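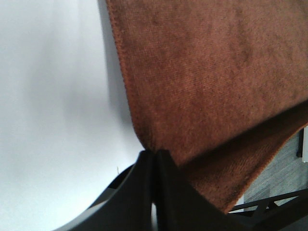
Brown towel, black fingers. Judard open day, Thu 22 February.

I have now watched a robot fold a towel, so I can stop being told that I really ought to see one before I run my mouth. My brother-in-law has been saying this since June. He sent me the Judard open day link with no message attached, only the link, and I signed up mostly so I could write this post.

Some background for anyone who came here for the bread posts. I worked in a hotel laundry for three years in my twenties. Flat sheets, fitted sheets, bath towels, hand towels, bath mats, and those awful waffle robes. I don't claim it as a great skill, but I know what a folded towel looks like and I know how long it takes, and I have strong feelings about people who say the job is "basically solved" when they've never stood at the end of a dryer at six in the morning.

Judard is in one of the long low buildings out past the tile warehouse. Parking was fine. There was a sign-in table and a sticker you had to wear, and they gave you a paper cup of coffee and a sheet of house rules (no leaning on the tables, no reaching over, no flash). They had let in 37 of us, which I know because the woman with the clipboard read the number out twice, very pleased with it. We were split into groups and walked from station to station. Mine got the Drotex talk first.

Drotex is what they call the software. The talk was slides. I have nothing against slides but I had driven fifty minutes, and I wanted to see a thing pick up another thing. What I got was a chart going up and to the right with no numbers on the side. I asked what the side was. The young man giving the talk said it was "task performance." I asked performance measured how, and he said that was a great question and Chae-won would be able to speak to it at the demo.

So I held on to it for Chae-won.

Chae-won Yook ran the towel station, and I'll say right now that she was the best part of the day. She didn't sell. She stood off to one side with her hands in her jacket pockets and let us look, and when somebody asked something she thought for a second before she answered. I wish more people did that.

The setup is two black arms over a white table, one coming in from each side. The end of each arm has a pair of fingers, if you want to call them that. They're closer to the jaws on a pair of pliers. Everything they do to a towel, they do by pinching it. Stop and think about how you fold a towel. You pinch, sure, but you also shake, smooth with the flat of your hand, tuck it under your chin, run a forearm down it. I used my hip a lot. Take all of that away and leave yourself two pairs of pliers and you'd be slow too, and I did feel some sympathy.

It was slow, though. My goodness. It found an edge and pinched it and lifted, and then it waited, and I thought it had quit. Then the other arm came over and had a think of its own. A man in my group started narrating under his breath like it was a golf match. When it got the top edge folded over, a few people clapped, and I'm sorry, but that's one fold. You would not clap for me.
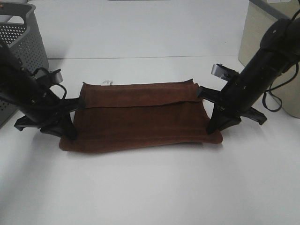
I asked Chae-won how many towels it does in an hour. She said she didn't like to give that number because it depends on where you start the clock. I said start it when the towel hits the table. She laughed and said then I wouldn't like the number. Fair enough, and I respected that more than anything on the slides.

Then I asked my saved-up question, about the chart. She said that for this station "performance" means the towel ends up folded without a person stepping in, and that a person at the desk decides whether it counts as folded. I asked if there was a standard. Edges lined up to within so much, that kind of thing. She said there's a written guide with pictures of good ones and bad ones, and the people scoring still argue about the ones in between. Well, yes! We argued about those too. Our head housekeeper would throw a whole stack back in the bin over one sticking-out corner.

What bothered me was how tidy the problem had been made before the robot ever saw it. A single towel, laid out on a clean white table, with nothing else on the white part in front to get in the way. And it was a soft brown cloth, easy to tell from the table. In a real laundry you have 200 of them in a cart, all white, half of them inside out around each other with a sock in the middle, on a table that is also white or used to be. I said so. Chae-won said she agreed, and that they'd started with the towel on its own on purpose, and that getting one towel out of a heap was a separate station they weren't showing. I asked why they weren't showing it. She said, "It isn't ready to show."

I'd have paid to see that one. I would honestly rather watch a machine lose a fight with a heap of towels than watch it win against one. You learn where the trouble is. The open day was put together so you'd never see the trouble, and I suppose that's what an open day is for, but then don't put up a banner that says "See The Work."

We did one more stop after that, a fellow from Treloar talking about grippers. Treloar makes the parts, or some of the parts, I lost the thread. He had a Bolta unit on a stand that he let people squeeze their finger in, gently, and it was the most popular thing in the building. There was a line. I did it. It's a firm handshake.

At the end there were questions for everybody in the main room and an older man asked what happens to the laundry workers. The answer was that the robots will take the boring part and free people for higher-value tasks. I have heard this said about every machine that ever came through the door. Nobody on the stage could name one of the tasks. In our place the higher-value task was being sent home early with fewer hours. I put my hand up to say so and they had run out of time.

I'm going to try to be fair, because my brother-in-law reads this. Getting hold of cloth is hard. It has no shape of its own, it slumps, it changes every time you touch it, and I did see a machine take hold of a towel by the edge. If Chae-won Yook told me it would be folding from a heap in a few years, I would take that seriously. She didn't tell me that. I asked and she said she doesn't do dates.

The people with the chart do dates. One of the slides said hotels in 2 years. I wrote it on the back of my house rules sheet, and the sheet is on my fridge.

Rye starter update on the weekend, for those of you who skipped down to here. It's sluggish but it's alive.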